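Questions I get asked about the sourdough by post, answered in one go so I can stop typing the same email every Wednesday night!

## Is it really the same starter you had in Grurnbridge?

Yes, the very same. I've had it going since my first flat there, above the dry cleaner's, and it moved house with me in a jam jar wedged between two pillows. I call it Hamar, after a holiday that had nothing to do with bread.

## How does it survive the post?

I spread it thinly on baking paper, let it dry until it snaps and then crumble it into a little packet. You get 20 grams, which looks like a pinch of old cornflakes and is plenty. It'll keep in a cupboard for months, so don't panic if you're off on holiday when it lands on the mat.

## How do I wake it up?

Tip the flakes into a clean jar with 70 grams of lukewarm water and leave them to go soft (an hour, maybe more if your kitchen's like mine in February). Stir in the same weight of strong white flour, put the lid on loosely and go and do something else. Feed it again the next day, and the day after that. Most people email me on day 2 to say it's dead. It's having a lie-in.

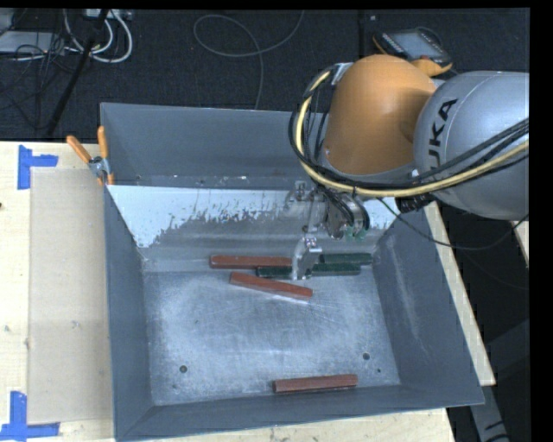 Once it's doubling after a feed you can bake with it, and I'd start with something forgiving like a flatbread or pancakes. My first proper loaf could have held a door open.

## There's grey liquid on top. Have I killed it?

No, it's just hungry! Pour the liquid off or stir it back in (I stir, because I like the sour taste) and give it a feed. Pink or orange streaks, or anything furry, means bin the lot and write to me - I'll send another packet for the price of a stamp.

## Do I need a special tin?

I bake in a casserole dish with a chipped lid. Nanami Arai, who had one of my very first packets, swears by her Clasto tin and her loaves are taller than mine, so take my advice with a bit of salt. My everyday loaf uses roughly 600 grams of flour and fits the casserole nicely.

## Can I use wholemeal or rye?

Please do. Rye gets it very lively, so use a bigger jar than you think you need and stand it on a plate. I'm still finding bits behind the toaster.

## Can I pass it on to friends?

Of course, give it to anyone who'll feed it. The Swanepoel family down the road have already got theirs into three other kitchens, and one of those makes better crumpets than I do.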